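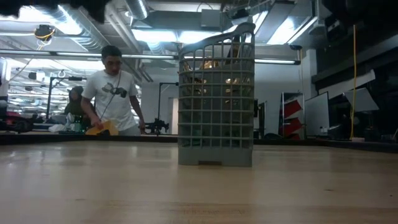

Huguette Arnaud asked in her comments on the last report whether the second arm station could wait until the spring budget, and whether the money set aside for it would be better spent on spare parts for the first. The short answer is that we would like to buy both, in a different order from the one in the plan. The rest of this report sets out the costs and what we need from you.

Report date: Tue 26 October
Prepared by: Idalina Lobo
Project: Zateo, small-item handling

Spending to date

The table, stands and mounts were bought in the first round and are paid for. The only invoice still open is from Comilent, for cabling and two power supplies, at $1630. We held it because one supply was delivered with the wrong connector. Comilent has agreed to exchange it and the invoice will be paid when the new one arrives.

We have spent less than planned on test items. Most of what we use in the bin-picking trials is ordinary household goods, and $200 covered the baskets, bottles and packaged items for the whole period. We ask to move what is left on that line to spares.

Gripper fingers

Finger wear is the main running cost and we set it too low. The plan allowed one replacement set per quarter. Reflective and crumpled packaging takes more attempts per pick than plain boxes do, and open lattice baskets are hard on the fingertips when the gripper goes in close to the side. We are now asking for 10 sets to carry us through April. Wilisero sells them singly or in packs, and the pack price brings the order to $400 with shipping.

If the request is approved this week we can order before their year-end shutdown. Otherwise the sets will come in January and we would have to cut back trial hours in December.

Second arm station

We have two quotes. Wilisero's is lower but leaves out installation and the controller license. Woo's includes both, plus a day of training on site. Once those are added to the Wilisero figure the two are close, and we lean toward Woo on delivery time. Neither quote covers the table. We can build that ourselves to the same design as the existing one.

Huguette's point about waiting is a fair one. The first station isn't fully booked on Mondays and Fridays, and a second one would sit partly idle until the new trial schedule starts. Our proposal is to sign in January for delivery in April. Woo has confirmed in writing that it will hold its price until the end of January.

Power and floor space

Overhead power is adequate for the present setup. A second station would need its own circuit, and the building electrician has been asked to price it. We don't have that number yet and it is not in the totals sent with this report. Space is tighter. The rack and the white board would have to move to make room for a second table, and we would lose some shelf space for test items.

Decisions requested

Approval to move the unspent test-item money to spares.
Approval of the finger order with Wilisero.
Agreement in principle to the Woo quote, with signature in January.

The electrical estimate will be sent separately as soon as we have it. The next report will include trial hours by month, as Huguette requested.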